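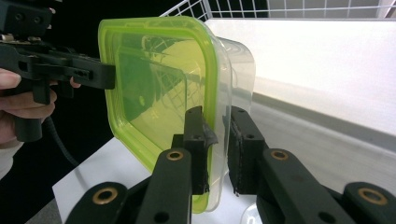 *Lime-green lid, two grippers, one hand. Food containers are where the budget talk starts at Wakthorpe.*

## Buy the fingers first

Everyone wants to price the arm. Wrong end, says Aníbal Betancur, who plans equipment for the Wakthorpe kitchen-goods line. His first request went in last December and had one big number on it. It came back in 2 days.

The new one is split up. Hand-held grippers on one sheet, arms on another, and a line for spare pads, which he left out the first time and won't again. Rubber wears. Pads at 111 dollars a set, and he wants a drawer full of them before anything gets bolted down.

Quotes so far: Skonda, quick to answer, vague on cables. Groen, slower, but they itemise down to the screws. Vimirero wants a service contract up front, 900 a year. Betancur crossed that one out, then wrote it back in. In pencil.

Jasper Van Hecke signs for the money. His worry is lids. Clear plastic, shiny plastic, rounded corners, all the stuff that makes a vendor demo look bad. So no purchase order without a trial on Wakthorpe's own containers. Not the vendors box of foam blocks.

Ceiling for the hand-held stage is around 3000 dollars, cables and fixings included. Training hours come out of a seperate pot. Table and baskets they already own.

Arms? Next budget. Van Hecke wants the pad bills first, a full quarter of them. Betancur has asked for six weeks. They're still arguing.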